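Print | E-mail this page

Handout 7. Walking trials: floor and cable rules

A humanoid is treated as able to fall at any moment. Mark a stop line 2,000 mm from the walking path and stay behind it while the legs are powered.

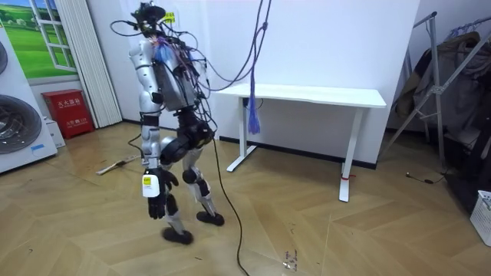 Rajitha Sivakumar, Praretti Laboratory Course

Trailing cable on the floor is a trip hazard for robot and operator alike. Route it behind the direction of travel and assign one person to tend it. Sweep the path before each trial, scraps included. Secure wiring on the torso and legs so that no loop can catch at a joint. Check the slack at full stride, power off.

Print | E-mail this page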